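10 Jun 2021
By the Proltham editors

The Stolano open day is a yearly demonstration of handling robots held by Cludness, a maker of gripper systems, at its Stolano site. It began as a trade visit in February and was later opened to the public. Cludness put attendance at 443, a figure no outside source has confirmed.
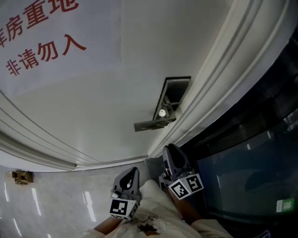
The claims made at the event have drawn doubt. Cludness says its grippers learned from 1000 recorded grasps, yet visitors were shown only 58, nearly all of them on the same few objects. The failure rate was not given.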